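Oltby Table Top, Light Wood Grain
Supplied by Lazaridis
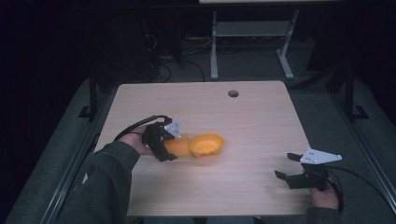 Oltby top in light wood grain, with rounded corners and a dark grommet. White frame with T-shaped feet and lower shelf behind.

Product overview

The Oltby is a plain rectangular top for worktables, hobby tables and shared desks. It has a light wood-grain face, rounded corners and one round grommet for cables. It is sold as a top only, or as a set with an Arix frame.

The grain is printed in a pale tone with a low sheen. Tops from different batches may vary slightly in shade. If you are putting two or more side by side, please order them together and say so in the notes at checkout so that we can pick from one batch.

The corners are rounded on all sides, and the edge band follows the curve without a break. There are no drawers, trays or raised lips, so the full surface can be used from any side.

Cable grommet

The grommet is set near a corner. Most customers place the top with the grommet at the back, but the top can be turned round if your sockets are on the other side of the room. The insert lifts out by hand. Standard mains plugs will not pass through the hole – feed the cable up from below by its smaller end.

Spare inserts are kept in stock and can be added to any order.

Frames

The Oltby top is drilled underneath to match the following frames from our own range:

Arix Fixed, white. T-shaped feet, lower shelf. The shelf is meant for light storage such as boxes of paper or small equipment.
Arix Fixed, black. Same frame, no shelf.
Erosen Folding, black. Legs fold flat under the top for storage against a wall.

The top can also be used on other makers' frames, but you will need to drill new holes. Drill no deeper than 17 mm. Please use the paper template in the box and mark the holes before you start.

What is in the box

Table top
Grommet insert, fitted
20 frame screws
4 felt pads
Paper drilling template
Assembly sheet

Frames are sent in a separate carton and may arrive on a different day.

Assembly

Two people are needed to turn the table over once the frame is on. Lay the top face down on a blanket or a clean carpet. Set the frame in place, put in all the screws loosely, then tighten them in turn. A hand screwdriver is enough. On hard floors, stick the felt pads under the feet before standing the table up. Check the screws again after three weeks of use.

Care

Wipe with a damp cloth and a little washing-up liquid, then dry. Do not use scouring powder, wire wool or bleach. The face will put up with everyday knocks from tools, bowls and mugs, but it is not a cutting surface and it is not heatproof. Use a board for craft knives and a mat under hot pans or soldering irons.

Marks from pencil and most washable pens come off with a soft rubber. Permanent marker may leave a shadow.

Delivery and returns

Tops are delivered to the ground floor only. Please check the corners for damage before you sign, as these take the worst of any bump in the van. Damage should be reported within three days with the carton kept. Unused tops can be sent back in their original packing. We cannot take back a top once it has been drilled by the customer.

Guarantee

The Oltby is guaranteed for four years in home, school and office use. The guarantee covers the edge band and the surface lifting. It does not cover scratches, burns or outdoor use.

Questions about sizes, frames or matching an older top: ask for Vanderleia Honorato in the Lazaridis sales office.

Page last updated 3/25/19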